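Meltden Supper Swap: Frequently Asked Questions

What is the supper swap?
You cook one big batch of something you love, bring it along in portions, and go home with portions of what everyone else cooked. One evening at the stove, a whole week of different dinners! We started in a kitchen on Rilcombe Road and now have 32 households swapping every month.

How many portions do I bring?
Six. If you live alone, bring three and take three.

What can I cook?
Nearly anything that reheats well. Stews, curries, baked pasta, dumplings, bean soups. The Moldovan stuffed peppers that turned up in July were gone in minutes (the recipe is on our recipe page, and yes, you want the dill). Please skip salads, fried fish and anything with raw egg.

Do I have to be a good cook?
Not at all. Plain lentil soup is always one of the first things to go.

What do I carry it in?
Any tub with a lid that closes tight. Write the dish, the ingredients and the month on masking tape and stick it to the lid. Keep a bowl or two at home for reheating, as some tubs don't like the microwave. 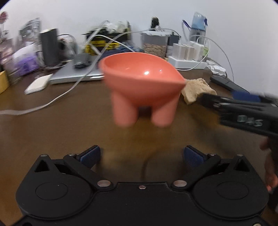
Prirkum wrote in to ask whether frozen portions count, and to say that her freezer is already full of chili. They do, and we'd love the chili! Bring it frozen solid in a cool bag and it'll go on the freezer table.

What about allergies?
List every ingredient, even the stock cube. Dishes with nuts go on their own table by the door. We can't promise that any home kitchen is free of traces, so please ask the cook if you're unsure.

Is there a fee?
No, just your ingredients.

Can I bring my kids?
Please do. They tend to be fierce traders, especially over meatballs.

How much gets swapped?
We logged 177 portions at the last one, our biggest so far.

What happens to leftovers?
Take them home, or leave them in the shared freezer for a neighbor who could use a night off from cooking.

How do I join?
Add your name to the sign-up sheet by noon the day before, and come hungry, because there's a tasting table too.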